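Workshop notebook, November 18, 2019
Glue trials, continued (hide glue, the Cadwaladr chair)

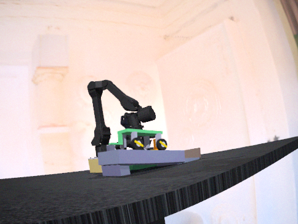

Second day on the back legs. The joint I glued yesterday let go when I picked the chair up by the top rail, so yesterday's entry, in which I described it as "solid," should be read in that spirit.

Went back over what I did. The glue had been in the pot since lunch and I had topped it up with water twice by eye. Rhodri Morris says that is how his uncle always did it. I have sat on one of his uncle's chairs.

New batch mixed by weight this time, 50 grams of dry granules, soaked in cold water until they went to jelly, then warmed. Used the Darkine granules because the Ninon tin has gone solid. Somebody put the Ninon away with the lid off. There are only so many of us and I know it wasn't Hywel, who doesn't put things away.

Cleaned the old glue out of the mortises with warm water and a stiff brush. Slow. There are at least two generations of repair in there, plus something yellow that laughs at warm water and had to be scraped. Under it, in the left rear mortise, a folded slip of newspaper used as a shim. Too far gone to read except for part of an ad for corsets. Kept it in an envelope with the job ticket (611).

Dry fit: left side good, right side sloppy. Glued a shaving of beech to the tenon cheek and pared it back until it went in with a push from the palm. Took three goes. The first one I pared clean off.

Test pieces, offcuts of the same beech, all clamped overnight:
A - yesterday's glue, out of curiosity. Snapped by hand, clean along the glue line.
B - new batch, wood at shop temperature. Broke along the line with a fair bit of effort.
C - new batch, wood warmed first with the heat gun. Would not break by hand. Put it in the vise and hit it, and the wood went before the glue did.

So, warm the wood. This is on page one of every book on the subject, including the one propping up the short leg of the bench.

Glued up both back legs after lunch with everything warmed, 8 minutes from first brush to last clamp, with Hywel Pritchard holding the seat frame and asking whether it was meant to be that way round. It was. I checked anyway, and lost a minute of open time doing it.

Diagonals measured corner to corner, 2 mm out. Shifted one clamp and they came in.

Clamps stay on until tomorrow afternoon. Nobody is to pick it up by the top rail, and that includes me.

To do: order more granules, find the lid for the Ninon tin, ask Plullus if they still stock the small brushes.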